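How to re-wax a wooden tabletop in an afternoon

2019-01-08
by Živko Perić

I put this off for most of last year, and then one rainy weekend I finally gave in and did our table. It was so much easier than I'd built it up to be! If you can butter toast you can wax a table, so let's go.

First, make sure you have wax on there and not varnish. Put a drop of water somewhere out of the way and leave it for a few minutes. On tired wax the wood darkens a bit underneath. If the drop just sits there all proud and round, you may have varnish, and that's a whole other job (I'll write that one up when I've recovered from the kitchen doors).

Now the cleaning. I wipe everything down with a cloth wrung out in warm water and a tiny squirt of dish soap, then go over it again with plain water. Let it dry overnight. I know, I said an afternoon - the afternoon starts tomorrow.

Next comes sanding, and please go gently. I use a fine pad and only ever follow the grain. You aren't trying to get down to new wood, you just want to take off the gummy feeling. Old mug rings will fade a little. Mine didn't vanish completely and I've made my peace with them. Vacuum up the dust, then wipe with a dry cloth, then wipe again, and don't forget the edges (I forgot the edges).

For the wax itself I used a tin of Umix paste, the clear one. I bought 2 tins and I've barely made a dent in the first, so start with one. Scoop out a bit the size of a hazelnut, fold it inside an old T-shirt scrap and rub until it goes soft. Then work in small circles, one patch at a time. Thin, thin, thin! My first try was way too thick and it stayed sticky for days - I had to scrape it off with a plastic card and start over.

Leave it for half an hour, then buff with a clean cloth until your arm complains. Do a second coat the next day if it looks patchy. Ours needed one at the window end, where the sun gets it all through August.

After that, keep hot pans off it for a week or so, and use a coaster, at least while I'm visiting.

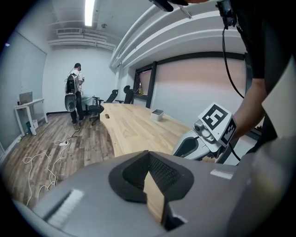 Back at the table, with its long run of pale planks showing.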